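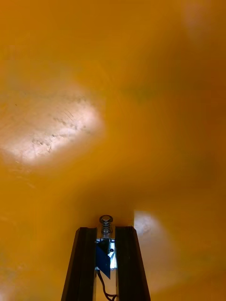

Rosemarie Gerlach wanted it written down before anything else that she is not against orange, she is against orange that looks tired, and could we please settle the tubs tonight so she can stop thinking about them. So that's where we started, ahead of the agenda, and I've typed it up in that order.

Minutes, Plendlow packing room group, 29/12/2025
There: Rosemarie Gerlach, Bit-na Hong, Xiaoyan Ren, Muchen Kong, and me (Hanyu Dai, taking notes again, my turn went on a bit this month!).
Last meeting's minutes: agreed, with one fix. I had Muchen down as offering to relabel the whole back wall. He offered to relabel one shelf.

1. The orange things
We talked for ages about this. The glossy orange finish shows every mark - hairline scratches, little gray smudges, specks that could be dust or could be there for good. Xiaoyan said half of what we call worn is just dirty and we should wash before we judge. Bit-na thinks the shine makes it look worse than it is, and that under softer light you'd hardly notice. Rosemarie said customers don't come with softer light.

I asked if we even mind scratches on something that goes under a packing bench. Muchen doesn't. Rosemarie does, a little.

Agreed: everything orange gets a wipe with a damp cloth and plain dish soap, then a dry cloth. No scouring pads, please, Bit-na is fairly sure that's where a lot of our hairlines came from in the first place. Anything cracked goes out. Anything only scuffed stays in the back room and doesn't go on the front counter.

2. New tubs, yes or no
Xiaoyan had two prices. Skukau would do us a full set for 500 dollars, lids included. Drita came in at 155 dollars but that's for the small size only, and no lids. We have 1,791 dollars left in the room budget and the label printer still has to come out of that, so I was nervous about the bigger one.

Muchen would go with Drita and use the small ones for tape, twine and pens, which are the things that wander. Rosemarie would sooner wait and buy once. Bit-na changed her mind in the middle (she said I could put that in) and ended up with Muchen.

Agreed: get the Drita set now, look at Skukau again after the washing is done and we know what we're keeping. Xiaoyan to order. Color to be whatever they have, except Rosemarie asked for a matte finish if there's a choice, and we all said fine.

3. Shelf order
Still not right. Bubble wrap is too high for Bit-na and the flat boxes keep sliding down behind the rack. I moved them to the bottom shelf last week and someone moved them back, and I'd love to know the thinking there. Muchen said it was him, he needs the bottom shelf for the heavy Tang parcels. Fair enough!

We left it that Tang stays at the bottom, flat boxes stand upright at the left end with a strap around them, and bubble wrap comes down to waist height. Muchen will do the strap. If it doesn't hold we'll try 3 short dividers, but Xiaoyan doesn't want to drill anything until we know.

4. Labels
Short one. Big letters, black on white, on the front and not on the lid, because lids get swapped. Bit-na will write them by hand until we have the printer. Rosemarie asked for no abbreviations and I'd like to back her up on that - I spent a good part of the holiday rush looking for something marked "PT-sm" and I still couldn't tell you what it was.

5. Anything else
The dish soap is nearly gone. I'll bring some.
Xiaoyan asked if the broom could live on its hook.
Rosemarie raised the draft under the side door. No decision, we were all getting hungry by then.

To do
Everyone: washing, on your own shift, whatever is nearest to you
Xiaoyan: Drita order, ask about matte
Muchen: strap for the flat boxes, his one shelf of labels
Bit-na: handwritten labels
Hanyu: soap, these minutes
Rosemarie: look over the washed ones and say which are fit for the counter

Next meeting in the same room, and Bit-na takes the notes.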